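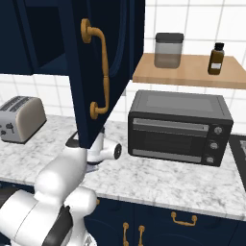
*Kitchen render: open navy cupboard door with a brass handle, glass jar on the shelf.*

# Gotonlow shoulder survey

Shoulder widths and surface notes for the road between Botthorpe and Gotonlow, both directions, recorded by bike. Paavo Rautiainen did the riding and Arvo Juntunen cleaned up the tables.

## Files

- `widths.csv`: 2,000 rows, one per measuring point
- `surface.csv`: sealed, patched, gravel or broken, using the same point IDs
- `notes.txt`: drains, guard rails, overhanging branches

Widths are in centimetres, from the outer edge of the white line to the edge of the seal. Where the line has worn away the width is blank. Please don't read a blank as zero.

## Known problems

The Oksanen bridge has no shoulder on the northbound side, and its 35 points are coded `none`. Two culverts near the Enik turnoff were rebuilt in December after we had measured them, so those rows are out of date. Gravel was noted on the day of the ride and moves about a lot, especially at driveways.

Point IDs run north from Botthorpe. Southbound points have an `S` on the end.

## Use

Free to copy and reuse with credit. Send corrections to Arvo with the point ID and the colour of the nearest marker post.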